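Jocelyn Mangubat set the Zondard unit one chore: return the keys on the table to the rail. The spec allowed 25 minutes.
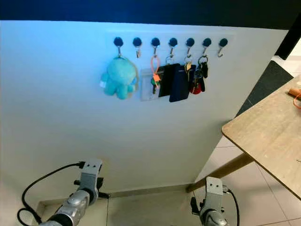

The rail, with two hooks free.

"It plans well," Craig Pringle said.

"My mother hung keys without a plan."

She logged the grip force and the joint temperatures. Under Remarks she wrote: Not yet a housekeeper. The single key was flat, and flat things were hard.

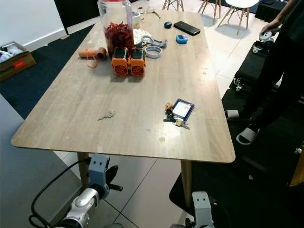

One key by itself, the bunch to its right.

Pringle read the remark, initialed it and asked for another run.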